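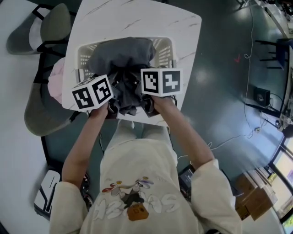 Gray cloth in a basket on a white marble-patterned tabletop.

Boltura Felt-Backed Table Pad

The Boltura is a protective pad for dining and kitchen tables. It goes under a tablecloth or directly under place settings and keeps heat, moisture and dents away from the finish. Each pad is cut to order from a paper template or from measurements you send us.

Construction
The top layer is a wipeable vinyl in white, sand or walnut brown. The core is dense fiberboard, and the underside is brushed cotton felt. Edges are bound and stitched. Sections join with flat magnets set into the core, so there are no latches to catch on a cloth.

Heat rating
The top is rated to 400 degrees Fahrenheit for serving dishes. Pans straight from a broiler or a gas burner still need a trivet. Leaving a hot dish in one spot through a long meal can leave a faint ring in the vinyl, mostly in walnut brown.

Sizes
Maximum length is 94 inches without leaves. Pads over 32 inches wide are made in folding sections. Leaf pads are ordered separately and should be ordered at the same time as the main pad -- vinyl color varies slightly between production runs.

Measuring
Measure the table at its widest points in both directions. For round and oval tables, or any table with clipped corners, trace the edge on kraft paper and mail us the tracing. Mark which side of the paper faces up. For tables with leaves, measure each leaf on its own and note where it sits. We cut the pad flush with the edge unless you ask for an inset.

Care
Wipe with a damp cloth and mild dish soap. Do not use bleach, acetone or furniture polish on the vinyl. Vacuum the felt before the pad goes back on the table; grit under the felt will scratch lacquer. Store sections flat, felt to felt. Standing them on end in a closet for a season can bow the core.

Not recommended for
Glass tops with a beveled edge, tables with a raised rim, or outdoor use. For glass, see the Rimska clear mat, which has a grip underside and no magnets.

Ordering
Templates are reviewed by Fidelina Pacheco in our cutting room before any material is cut. If a measurement looks wrong she will email you, and the order waits until you reply. Orders approved by Thursday noon go into the following week's cutting. Custom pads cannot be returned for a change of mind. Stitching and magnets are covered for 2 years.

Culanmont Table Goods -- Contact -- Shipping -- Copyright Culanmont. All rights reserved. Back to top

This site uses cookies to remember your cart. Accept / Manage settings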